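Moving the grasp checks out of the planner

I have spent most of November on a part of our code that I had been putting off, and as two people have asked me what changed, I am writing it down while I still remember. It will mostly be of use to anyone who has a planner and a controller that were written at different times by people who didn't talk to each other much.

Our planner is called Pisitz. It takes a target pose for the gripper and gives back a path for the arm. The controller, Fumel, takes that path and turns it into joint commands. Between the two there was a lump of code of 2197 lines that did everything else: picking a grasp, checking the grasp, opening and closing the fingers, deciding when to give up. It had grown a bit at a time, and a good deal of the growing was mine.

The main trouble was that the grasp checks ran inside the planner. Every time Pisitz tried a new path it asked again whether the final grasp was sound, although the grasp had not changed. It also meant that a failed grasp check came back as a failed plan. You would see "no path found" in the log and go off looking for a collision that wasn't there. I lost an afternoon to this in the spring and Elango Nadar lost two.

So the checks are now a separate step that runs before planning. It looks at the candidate grasps, throws out the bad ones and gives each of those a reason in plain words, such as "finger inside rim" or "object wider than opening". The planner only sees what is left. If nothing is left, it isn't called at all.

I did all of this in simulation, with the view taken from the wrist. I find it easier to judge a grasp from there than from a camera across the room, as you can see both fingers and what they are near.
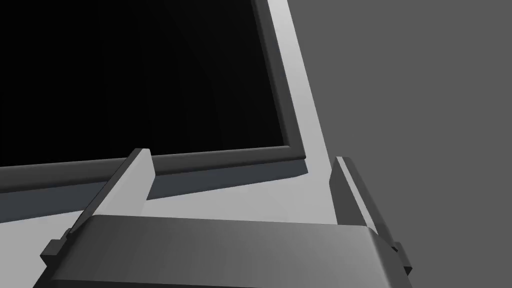
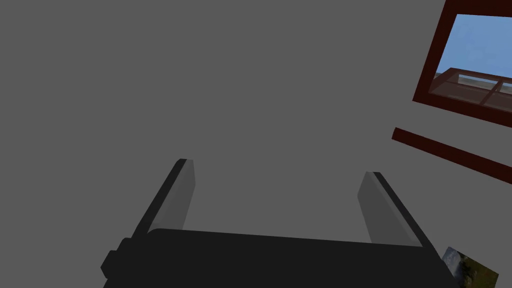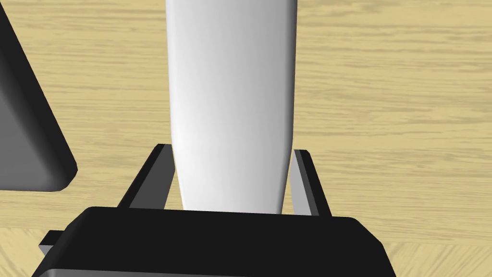
Simulated views from the wrist, all with the same two-finger gripper.

Why not let the planner go on checking the grasp, if it has to check for collisions anyway?

The two checks need different information and fail for different reasons. A collision check along the path has to be run at every step of the path. A grasp check needs the shape of the object and the finger opening, and it gives the same result however the arm gets there. Keeping them apart means each one runs only as often as it needs to, and when something fails the log says which one it was.

There is a catch, and Elango spotted it before I did. A grasp that passes on its own may still be one the arm can't reach, so you can end up handing the planner a list of good grasps and having it reject every one. In the old code this was hidden because it all came back as the same error. Now the planner returns the list with a note against each grasp, and we try at most 8 of them before stopping. I picked 8 by looking at the logs. The ninth was never any use.

The other thing I changed was the time limit. The old code had a limit of 300 milliseconds per attempt, set in one place and then overridden in another – I still don't know which of us did that. It is now in the settings file and nowhere else. The settings file is also where the finger clearance lives, at 15 millimetres, and I would like to bring that down once the object poses from perception are steadier.

Perception is a separate job. In simulation we can ask for the true pose of any object, and I have been doing that, which makes everything downstream look better than it is. Tshabalala is our small tool for adding error to those poses on purpose. It shifts and turns them by a set amount before the grasp check sees them. I have it working for position. Rotation is half done, and at the moment it turns things about the wrong point if the object is a tall one. I think the fix is short but I haven't sat down with it.

The old code is still in the Grurkholm branch if anyone needs to compare. Please don't add to it. I plan to delete it after the rotation work is in and the overnight runs have been clean for a while.

Next I want to look at how Fumel handles a plan that is cancelled halfway. At present it finishes the segment it is on and then stops, and on a long segment that is later than I would like.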